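Trurnedthorpe Budget Lines: data card

Posted in November by the Stusteck data desk

Trurnedthorpe Budget Lines is a table of public spending on arms, bases and military research, set beside spending on housing, schools and health. It was put together for local peace groups that wanted figures they could quote at council meetings without digging through the budget books themselves.

Each row is one budget line in one year. The table covers 20 years and has these columns: year, department, line title, amount approved, amount spent, source page. Amounts are in thousands of dollars — divide by 1000 to get millions. Nothing has been adjusted for inflation.
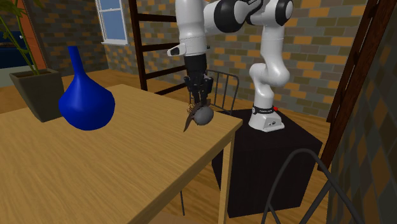
Lines were sorted into 3 groups: military, civilian and mixed. Mixed covers things like port repairs and university grants, where the budget books name more than one purpose. We left 45 lines unsorted. They are marked "open" in the department column and should be dropped before adding anything up.

Known problems:

- Amount spent is blank for the two most recent years.
- Veterans' care is filed as civilian. Some groups count it as military, so check before comparing totals.
- Department names changed twice. The old names were kept as printed.

The table is free to copy and share. Please keep the source page column when you do — most complaints we get are about figures passed on without it. Corrections go through the Stusteck tracker and are merged on the first Sunday of the month.

Related items

- Baditthorpe Base Closures: data card
- Lambrakis Arms Export Table
- Reading a budget book: notes for new members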